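Gripper fingers for cable sorting: stock or Rebane?
Started by dultbridge_lab | 81 views | 2 replies to opening post

dultbridge_lab
We've got two arms on a bench sorting coiled cables into bins by colour and type, and I'm choosing fingers for the pair. The choice is the stock ones or the soft Rebane set. I did 40 picks with each in November. The stock ones were better on thin patch leads. The Rebane ones kept hold of the fat coils but dragged the neighbouring cable along. Controller is a Baltix on both arms.

Same bench both times, bins along the back:

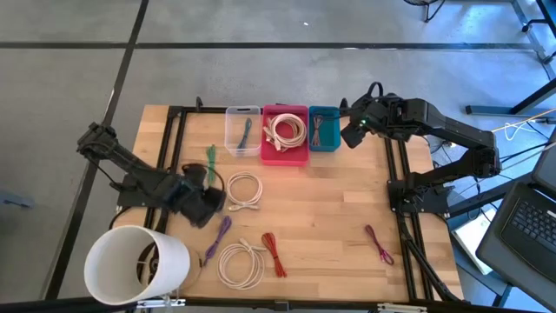
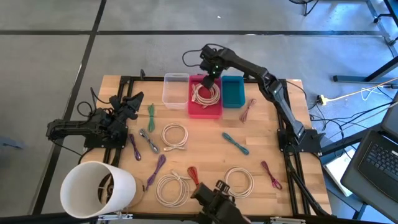
My worry is the bin end of the job. The fingers have to go in over the wall and let go cleanly, and a loose loop likes to stay hooked on one side. I've slowed the opening down and it helped a bit. Has anyone run the Rebane set for longer than a few weeks?

2 likes

stestow_mick
Ran them since spring. The pads go shiny and then you lose grip on anything with a smooth jacket. I went back to stock and put a strip of rubber tape on each finger. Costs pennies.

Maarja Ķēniņš
I don't agree with the tape. It peels at the corner and then you have a sticky edge catching every coil. I'd keep the soft fingers and change the approach angle. Come in across the bundle, not along it, and the dragging mostly goes away.

stestow_mick
Mine hasn't peeled. Depends how you wrap it.

dultbridge_lab
Thanks both. I'll try the angle first as I don't need to buy anything for that, then repeat the 40 with tape on the stock fingers and post the misses.

Share (2)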